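4. Mounting the arms and finishing the enclosure

Read this section through once before drilling or tightening anything. It assumes that the table frame from section 3 is square and that the tabletop is bolted down. Have both arms on the bench with their base plates attached. Do not connect the power supply.

4.1 Tools and parts

Hex keys for the extrusion hardware
T-nuts and bolts, from the bag marked Nikolaidis
Small zip ties, white or black
Wall panels, cut to size
Two wire-mesh baskets
Flush cutters

4.2 Front rail

1. Slide the T-nuts into the slots of the wide mounting rail before you set the rail in place. They cannot be dropped in later without taking the rail off again.

2. Set the rail along the front edge of the tabletop and bolt it at both ends. Check that it does not rock.

3. Place one base plate at each side of the rail. Start all of the bolts by hand, then tighten them in a cross pattern.

4. Turn each arm through its full sweep by hand. If a forearm link touches a wall post, move the base plate toward the middle one slot width at a time and try again.

CAUTION: Support the shoulder housing while you tighten the base plate. An unpowered arm will drop under its own weight and can pinch a finger between the links.

4.3 Walls and baskets

5. Fit the back wall panel first, then the left and right panels. Any printed material will do. The panels on the Gitusstead build carry a dense swirl pattern in coral, lavender and blue on all three sides.

6. Bolt the horizontal bar across the back near the top of the wall and clip the first basket to it.

7. Fix the second basket to the left wall with zip ties. Pull them snug and trim the tails flush. A long tail can catch a gripper cable.
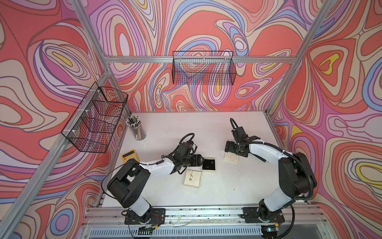
Gitusstead, December 2023

The baskets must hang clear of the arms at full reach. With both grippers working near the middle of the table, as they are on this build, the left arm passes low over anything stored at the left edge. The calculator there lies partly under the forearm. Flat items can stay in that position. Keep tall items, such as the pencil cup, in the back corner.

4.4 Cables

8. Leave a free loop of cable above each gripper. The loop must be long enough for the wrist to turn both ways without pulling on the connector.

9. Tie the cable to the links with zip ties. Do not place a tie across a joint.

10. On the right arm, run the corrugated conduit along the outside of the elbow and down toward the base.

NOTE: Builds started before November used a shorter gripper cable. If yours goes tight when the arm is fully extended, order the long cable from Romiment before going further.

4.5 First power-up

11. Clear the tabletop. Sweep out metal chips, including those in the rail slots.

12. Connect the supply and check the indicator on the electronics module. If it does not light, switch off and check the supply leads.

13. Start Iltenow and set the speed limit to 100. Leave it there until both arms have completed the homing routine. The default of 600 is too fast for a first run.

CAUTION: Keep hands outside the enclosure during homing.

14. After homing, recheck the base plate bolts. Check them again at 3,000 cycles.

Section revised by Nermina Yordanov. Continue with section 5, Gripper calibration.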